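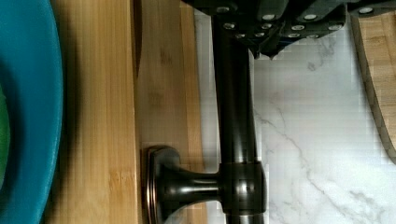

Speaker notes: Annapurna Gowda
"What My Kitchen Taught Me About Sourdough Math"
Evening session, January

Okay, hi everybody. Wait for the back row to sit down. Mention the bread table, remind them the rye has caraway in it.

Start with the notebook story. I've been writing down every loaf since I moved to Stosarero, and last month I added them up — 2,046 loaves! Pause. Yes, my freezer is full. Yes, my neighbors hide from me.

So, baker's percentages. Everything gets measured against the flour. Say you've got 1,000 grams of flour and 600 grams of water, that's 60 percent hydration. Write it on the board, big. Ask somebody to give me the salt at 2 percent (it's 20 grams, let them get there on their own, don't jump in like I did at the library).

Then the Ojārs bit. Ojārs Pärn ran the bakery where I first worked mornings, and he never owned a measuring cup. He'd weigh the water too, on this dented old scale, and if you said "cup" in front of him he'd just stare at you. Do the stare.

Slow down here — I always rush the starter part. A starter at 100 percent is half water, half flour by weight, so if you put 200 grams in, you've added 100 of each. People forget that, and then they email me about sticky dough. Show the sum twice.

If there's time: the winter kitchen story, the dough on top of the fridge, my sister's hat. If not, skip straight to questions.

Handout is by the door. The recipe on the back has a typo, bake it at 450, not 540!!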